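3.2 Recolha das demonstrações

As demonstrações foram feitas por teleoperação no simulador, com o braço suspenso sobre a plataforma perfurada. Piroska Kun conduziu o braço e Hajnalka Katona verificou os registos. Guardámos cerca de 1.000 trajetórias em duas variantes da tarefa — caixa amarela e caixa preta. As tentativas em que o objeto caiu foram repetidas.
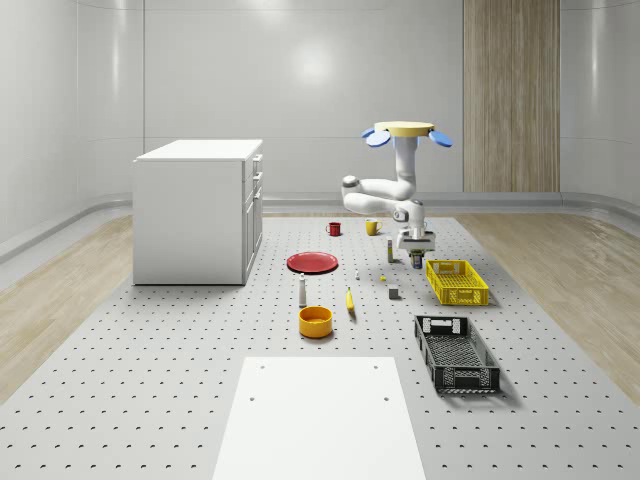

Figura 2 — Cena simulada, com a lata junto aos dedos da garra.

O treino com estes dados é descrito na secção seguinte.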